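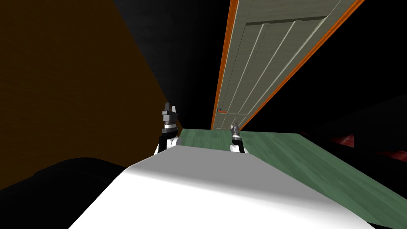

Ridow in simulation: two grippers, one paneled door, one orange-red lever.

Ridow door-opening policy
By Nilton Mosquera, June
4 min read

Ridow is a trained policy for two-armed mobile robots that have to get through interior doors. We sell it as a weights file, a config and a support contract, in descending order of how often customers open them.

The method is plain. A wide camera on the body decides where the base should stand, a close camera on each arm decides what the fingers do, and a small network argues with both about which to believe. We trained on 1,221 simulated rooms built with Saengthong, our scene generator, whose taste in color is its own. Green floors and orange door trim are normal output. A policy that has coped with those tends to be calm about beige.

The close view does most of the work near a handle. At that range a door stops looking like a door and becomes a lot of grooves and trim, and our first version would happily reach for a seam.
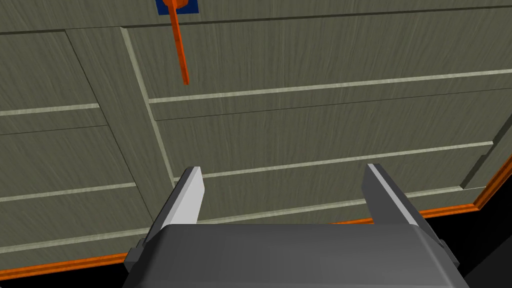
Results

On 208 held-out rooms, Ridow opened the door wide enough for the base in 85 percent of trials. The older Budiditz controller, which we also sell and would rather you stopped buying, managed 28 percent on the same set. Most remaining failures come from the base parking too close, so that the door swings toward a robot with no intention of moving.

Door angle is read from the body camera throughout. We count a trial only on that reading, and a glimpse of red chair in the next room earns no credit, however inviting.

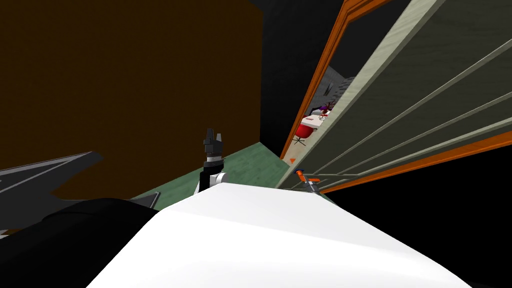

Percy Restrepo at Oditby wrote that the success rate is fine but he'd trade a few points of it for a policy that backs up when it's stuck, and asked whether the next release will retry. It will, twice, and then it stops and waits for a person.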